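Randaswood Linen and Consumables Working Group
Minutes, April meeting
Meeting opened 9.15 am in the small meeting room. Quorum met.

1. Minutes of the previous meeting
Accepted with one correction. Under item 5, "teal for kitchens" should read "teal for benches". Kitchens remain outside the colour scheme until the review at item 6 is finished.

2. Matters arising
2.1 Shelf labels for the linen store have been printed. The Condgate site has received its set. Randaswood labels are held at the front office pending repainting of the shelves.
2.2 The Zimen quotation for replacement lids was received. Deferred to item 5.
2.3 The drain cover in the laundry has been replaced. Closed.

3. Sorting of cloths by colour
3.1 The working group reviewed the draft sorting procedure. The procedure applies to the yellow and teal cloths only. Grey floor cloths continue to go directly to the laundry trolley.
3.2 Under the draft, each colour has its own clear bin, kept at the left-hand end of the worktable. Cloths are taken from the table one at a time and placed in the bin of the matching colour. A cloth found lying under or wrapped around one of the other colour is to be separated on the table and not over a bin.
3.3 Discussion concerned mixed piles. Where a yellow cloth is folded on top of a teal one, the lower cloth is easily picked up with it. Members agreed that the procedure should say explicitly that the upper cloth is lifted first.
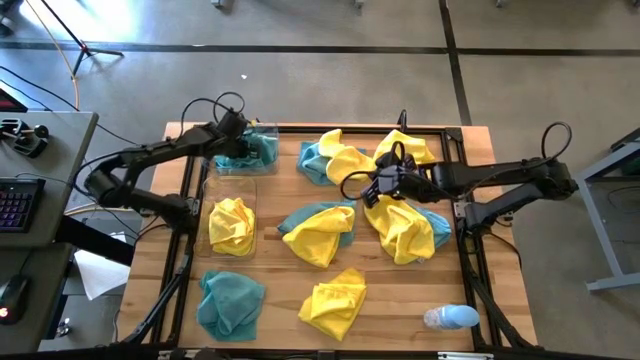

Figure 1. Worktable during sorting, yellow and teal cloths, one bin to each colour.

3.4 It was asked whether cloths should be folded before they go into the bins. Folding was trialled at Condgate last year and dropped. The cloths are laundered in bulk and are shaken out in any case. Agreed that cloths go in unfolded.
3.5 It was noted that the current draft gives no instruction for a cloth that has dropped to the floor. Agreed to add the following: "Any cloth that touches the floor is treated as used and goes to the laundry trolley."
3.6 The wording "approximately sorted" in paragraph 4 of the draft is to be deleted.
Action: Secretary to reissue the draft as version 4 before the next meeting.

4. Stock position
4.1 The combined count for both sites was tabled. Stock on the register stands at 900 cloths, of which 361 are teal. The remainder are yellow.
4.2 Write-offs for the period were 94, all through fraying at the hem. The rate is higher for yellow. The working group did not reach a view on the cause. Two possibilities were recorded: the yellow cloths are used on rougher surfaces, and the yellow order included an older batch from Chin with a single-stitched edge.
4.3 Members asked for write-offs to be reported by batch in future. The register has a batch column but it has not been filled in consistently.
Action: Stores to complete the batch column for all yellow cloths.

5. Bins and lids
5.1 The clear plastic bins were supported over the opaque tubs still held in the linen store. Contents can be identified from the side without a label, and an item of the wrong colour can be picked out without emptying the bin.

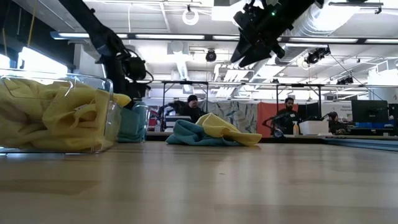
Photo: Randaswood Stores

5.2 Filling level was discussed. A bin packed with cloths is harder to empty cleanly, and the cloths at the bottom tend to be left behind at changeover. A fill line was proposed. Some members considered that a line on a clear bin would be ignored. Others preferred a line to a written instruction. Agreed to mark one bin of each colour with tape on the outside, below the rim, and report back.
5.3 Zimen quotation for lids. The quotation is for snap lids. The working group noted that the bins stay open for the whole of the sorting task and are only covered in storage. A loose lid would be adequate. The quotation was not accepted in its present form.
Action: Purchasing to request a revised price for loose lids, both sites, delivered.
5.4 The opaque tubs are to be retained for descaler and scourers and are not to be used for cloths. Tubs with cracked handles may be put out with the plastics recycling.

6. Kitchen colour review
The review is not complete. The kitchen at Condgate uses blue cloths from a separate supplier, and these are easily mistaken for teal once faded. The working group asked that a faded sample be brought to the next meeting for comparison with a teal cloth under the same light. Held over.

7. Other business
7.1 The key to the linen store is to be returned to the hook after use. Two instances of the key being taken off site were recorded.
7.2 A request for a third colour for glass and mirrors was received. Not supported at present. To be reconsidered when the kitchen review is finished.

8. Next meeting
Same room, 9.15 am, date to be circulated. Version 4 of the procedure and the tape marking results to be tabled.

Meeting closed 10.05 am.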